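Print this article | E-mail this article

Student club teaches an arm to write its digits

October 15, 2020

The robotics club at Zamora Technical High School has been working on the same task since May. An arm picks up a dry-erase marker, writes one digit on a whiteboard, and puts the marker back. The project is called Plokar, and the club plans to enter it in the writing event at Skerkix, a regional contest for school teams. The student who leads the software group agreed to go over how the work is set up and where it stands.

The first question was why a whiteboard. Most school writing robots use paper on a flat bed.

"The Skerkix rules say a vertical or near-vertical erasable surface," the student said. "You get one digit per attempt, the judge calls it, and you have a time limit. Paper is easier in every way. Paper has some give. If your pen is a little too far forward, the paper and whatever is under it absorb that. A whiteboard has no give, so all of the compliance has to be in the tool."

The club's answer is a spring-loaded marker holder. The body clamps around the barrel, and a light spring lets the marker slide back along its axis when the tip meets the board. The first two versions were printed at the school. The current one is a part from Gendico, a small supplier that sells fixtures for teaching labs, with the spring replaced by a softer one.

"The stock spring was fine for a pen," the student said. "With a marker it pushed hard enough that the tip started to mushroom. You would see the lines get wider over an afternoon. We went down in stiffness twice and stopped there. Softer than that and the tip lifts off in the fast parts of the stroke."

Every attempt starts from a clean board. A still is saved before the arm moves and another after it has withdrawn, and the software subtracts one from the other to find the ink.
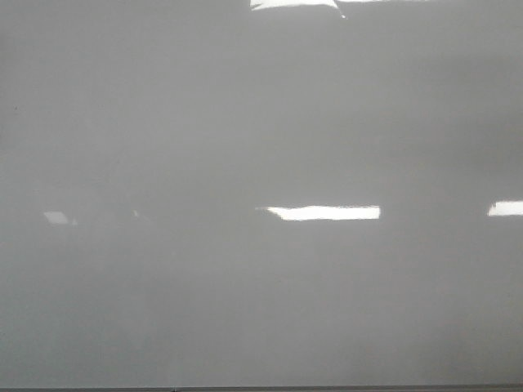 The board with no digit on it. Reflections of the ceiling lights lie across the middle.

Subtraction was supposed to be the simple part of the project. According to the student, it took most of the summer.

"A glossy board is a bad mirror," the student said. "The lights show up in it as white patches, and inside a patch the camera is saturated. Black ink on a saturated patch can come out gray or vanish. Then the classifier sees a broken stroke and calls the digit wrong, when the digit was fine."

The team tried a polarizing filter first. It reduced some of the glare but also cost light, and the longer exposure caused other trouble. They tried turning off part of the ceiling lighting, which was dropped once they read in the contest rules that teams may not alter the room. What they settled on is a mask. Any pixel above a set brightness in the "before" still is marked as unusable, and the planner is told to place the digit somewhere else.

"So the writing area moved up," the student said. "Originally the digit was centered on the board. Now the planner looks for the largest clean rectangle and puts the digit in it. At our school that is nearly always above the row of lights. At the contest it may be somewhere different, and it should work that out for itself."

The digits themselves are stored as short lists of points, with a curve fitted through them. The club did not use a font. Members wrote digits by hand on a tablet, and the software group kept 227 of those samples as a reference set. For each digit the group chose one sample as the template and used the rest to test the classifier.

The student described this as a decision made for practical reasons. Fonts have corners that a marker cannot follow at a steady speed, and outline fonts describe both edges of a stroke when the arm needs only the center line. Handwriting samples come with timing as well. The arm can slow down where the person slowed down.

Asked which digit had been the hardest, the student named the 8 at once, then corrected the answer.

"The 8 was the hardest to close. You have to come back to where you started, and if the board is tilted even slightly compared with what the arm believes, you miss. But the one we have spent the most time on is the 7. It has two strokes, one corner, no closure. It should be the easy one after the 1, so we use it as the test digit whenever we change anything."

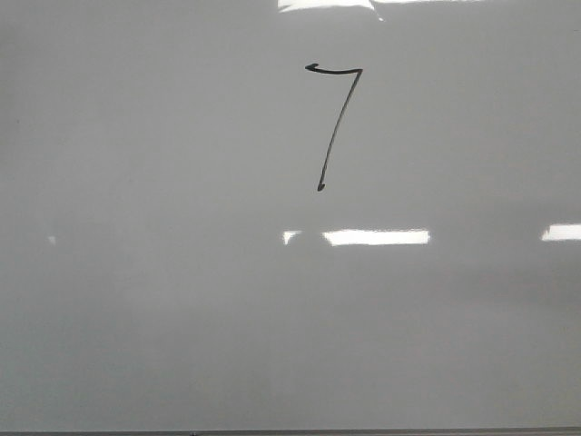 The reason, the student went on, is that a 7 separates the errors. The top stroke is nearly horizontal and shows whether the board plane is right from left to right. The long stroke shows the same thing vertically, and the corner shows what the speed controller is doing. A closed digit mixes these together and makes it difficult to say which setting is at fault.

"If the top stroke sags, we look at the fit of the plane and at the template. If the corner is rounded off, the blending radius is too large. If there is extra ink at the corner, the arm stopped there. We want it to slow down without stopping, and there is not much room between the two."

Hooks at the ends of strokes are treated as a separate matter. Any sideways motion while the tip is going down or coming up leaves a small flick. The software group approaches along the board normal for the last 20 millimeters and leaves the same way, but the spring travel still allows some lateral movement.

"People tell us the hooks look like handwriting," the student said. "From an engineering side they are an error. From the scoring side they do not matter unless the hook is big enough to make a 7 look like something else. We have a threshold for it and we leave it alone below the threshold."

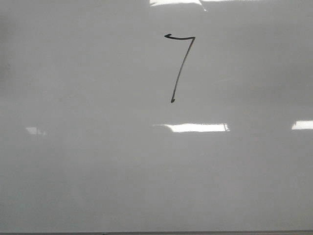
A 7 in black marker, with a small hook at the left end of the top stroke.

Since the start of the school year the club has logged 558 attempts over all ten digits. Of those, 86 were rejected by the classifier. The student was careful about what the second number means. The classifier is the club's own, trained on the club's own samples, and a rejection can be a bad digit or a bad reading. Members went through the rejected stills by hand and sorted them by cause. The largest group was glare, nearly all of it from before the mask. The next was dry markers.

"A dry marker is a stupid way to lose an attempt," the student said. "We cap them between runs now and there is a scribble step at the start. The arm draws a short line on a scrap tile next to the board. If the camera cannot see that line, the run stops and asks for a new marker."

The calibration procedure was rewritten in September. Before that, a member moved the arm by hand to each corner of the board and stored the position. The result depended on who did it. The present procedure has the arm touch the board at nine points with a blunt tip in place of the marker and read the spring travel at each one. A plane is fitted to the nine readings. If the residual at any point is too large, the routine repeats that point, and if it is still too large it reports a warp and fits a curved surface instead.

The student said the curved fit is seldom needed at the school. It was added after a visit to another team's room, where the board bowed visibly in the center.

There are things the system does not do. It does not erase; a member wipes the board between attempts, and the rules allow that. It does not write more than one digit at a time. It does not watch the ink while writing, so a stroke that skips is found only after the arm has withdrawn. The software group has discussed a second camera on the wrist and decided against it for this season. The cable routing would have to be redone, and the arm is shared with a machining class in the mornings.

On the subject of what a new member should expect, the student was brief. "Logging. You will wipe the board, start the run, read the result and type it in if the network is down. After a few weeks of that you know what a bad plane looks like before the software says so. Then you get to change something."

The club's next change is to the corner handling, which will be tested on the 7 and then on the 4. A revised set of templates for the 2 and the 3 is waiting on it. The contest entry form is due after that.

Print this article | E-mail this article

Related items
Skerkix publishes revised rules for the writing event
Gendico offers fixture kits to school labs
Choosing a spring for a compliant pen holder
Zamora machining class opens sign-up for spring

Reader comments (4)

former team captain
We had the same glare trouble with a glossy board and ended up buying a matte one for practice. It was a mistake. The contest board was glossy and our thresholds were all wrong. The mask is the better idea.

mill_and_lathe
Nine touch points seems like plenty for a plane fit. Did they try five? Touching takes time and the clock is running, unless calibration is allowed before the attempt starts.

plokar_software
Calibration is done in the setup period, so it is not on the clock. We did try five. It was fine on a flat board but gave us no way to notice a bow.

parent of a ninth grader
Is the club still taking new members this semester? The sign-up page only shows last year's form.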